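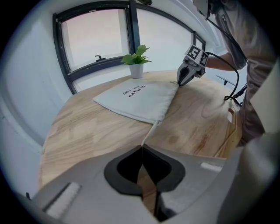 Ticket 513: left gripper drops samples during two-hand cloth runs
Opened by: Alfredo Lagman
Assigned to: Manuela Piras
Status: open
Build: Nerklow pair, shop-printed housings

Symptom
Width log from the left unit freezes for up to 12 samples when the fingers close fully on thin fabric. The right unit, same firmware, logs clean. Test item is the white cloth bag, one corner in one gripper, the other gripper at the far corner, on the wood table by the window.

Log
12 June 2026, AL: Reproduced with the pads pinched on a bag corner. Does not reproduce with the fingers open.
AL: Swapped USB cables left to right. Fault stayed on the left.
MP: Raised serial buffer from 256 to 4,000 bytes. Gaps shorter, still present.
MP: Opened the left housing. Encoder magnet sits low and touches the board at full close. Right one clears it.
AL: Marker cube tracking checked over the same runs, no loss. Ruled out.

Next
Reprint the left magnet holder in Plestico filament with a thinner seat. Restore the old buffer size before retest so only one thing changes. Américo has the caliper.

Do not close until the left unit passes a full run on the bag.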